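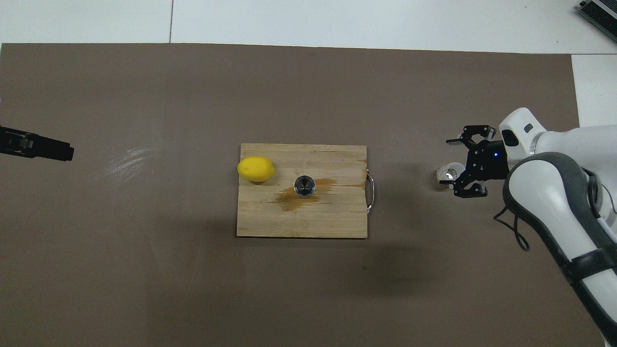

Adesuwa Lawal thought we had picked the wrong fruit. Apples go brown in front of you, she wrote in reply to our first plan, so why spend a whole term on lemons when all the browning work has been done to death the other way round? It was a fair question and it changed our project for the better, so we are starting the report with it.

Our answer was that we didn't want to watch lemons go off. We wanted to know how much the juice matters when you put it on something else, and whether the bottled kind does the same job as fresh. Everybody's gran says a squeeze of lemon keeps a fruit salad looking nice. How big a squeeze, though? And does it have to be lemon at all?

Background

Cut apple turns brown when an enzyme in the flesh meets oxygen from the air. Lemon juice slows this down in two ways. The citric acid makes the surface too sour for the enzyme to work well, and the vitamin C uses up oxygen before the enzyme can get to it. Dorottya Illés found an old school cookery book from 2004 that says to use "a good splash", and we had a long (and very enjoyable) argument over what a good splash is in millilitres.

What we did

We cut 72 apple slices, all the same thickness as near as we could manage, and split them equally between plain water, fresh lemon juice, bottled lemon juice and white vinegar. Every slice was dipped for 3 minutes, drained on a rack and laid on a white plate by the window. Elango Nadar made a colour card with paint samples going from cream to dark tan, and we scored each slice against it every half hour for one afternoon. Whoever did the scoring wasn't told which plate was which.

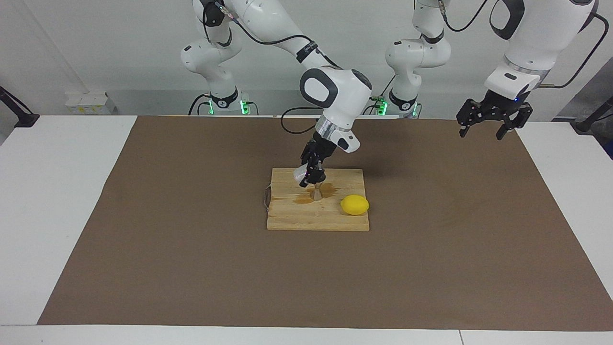
We rolled the lemons under the palm before squeezing, and strained the juice through a tea strainer to get rid of pips and bits. The first batch went wrong. We used apples from two different bags and one lot browned far faster than the other, so we threw out the scores and started again with a single bag from the greengrocer in Parncombe.

Results

The water slices were clearly tan by the second check. Fresh and bottled juice were so close that Bianka Kocsis, on scoring duty, gave them the same number at nearly every check! Vinegar came in between, which surprised us, and it tasted dreadful – we do not recommend it in a fruit salad, or anywhere near one.

We also tried watering the fresh juice down on a few spare slices. Half juice and half water still held the colour well. Beyond that it got patchy, with brown creeping in at the core end first, and we would love to know why the core end goes first.

Problems

Matching by eye is hard when the light changes, and in December it changes quickly. The last scores were taken under the ceiling lamp, where everything looks a bit yellow. Next time we would photograph each plate beside the colour card inside a lit box. We would also measure the pH, as "sour" is not much of a unit.

Aranka Medve has already asked to try the whole thing again with pears.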